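Round table, common room, Solanki House

Gallery page 2 of the furniture record. Text updated 2025-05-12.

The table was supplied by Fallora as part of the refit and replaced two rectangular desks that had been pushed together against the window wall. It is used for sorting, wrapping and labelling parcels, for the monthly repair session and for meals when the kitchen is full. The entries on this page cover the top, the floor beneath it and the way small items are handled during packing. Chairs and shelving are on page 3.

Top. Wood, circular, light honey-brown with a faint darker grain. The surface is smooth and was oiled in March with Pomden hard oil, two thin coats, rubbed back between coats with a fine pad. Marks from parcel tape are removed with a damp cloth and a little washing-up liquid. Solvent is not to be used. Hot dishes go on a mat.

Floor. Dark slate-grey, slightly glossy, and it shows the overhead lights as pale patches. Grit under the table feet will scratch it, so felt pads are fitted and checked at each quarterly clean. The pads are the 50 mm type; smaller ones come off when the table is turned.

Edge clearance. People work standing, close to the edge, with rolls and other small goods held over the top or just short of it. A round top has no corner to catch a sleeve or an open shirt, which was the main complaint about the old desks. The disadvantage is that a roll put down on its side can travel a long way before it stops. Rolls should be stood on end. 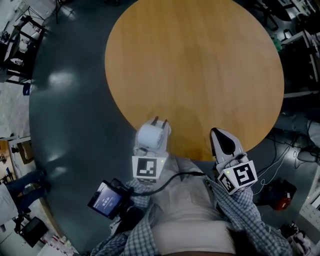
Thitima Boonchu writes that standing rolls on end works for the wide ones only, and that the narrow ones fall over as soon as anybody leans on the table. She would prefer a shallow tray in the middle, with a rim, and says the one from the Zilatberg range would do, provided it is lifted and not dragged across the oil.

The tray has been added to the order list at item 15. Until it arrives, narrow rolls stay in the drawer and are taken out one at a time.

Lighting. The lamps are overhead only. Anyone leaning over the table throws a shadow on the part of the top being worked on – a nuisance when reading small labels. A clip lamp was tried and removed, as the edge is too thick for the clamp. A floor lamp is under consideration.

Reference. The table is number 299 in the inventory. Report loose feet, lifted grain or rings in the finish under that number, with a note of which side of the table is affected, taking the door as the starting point and going clockwise.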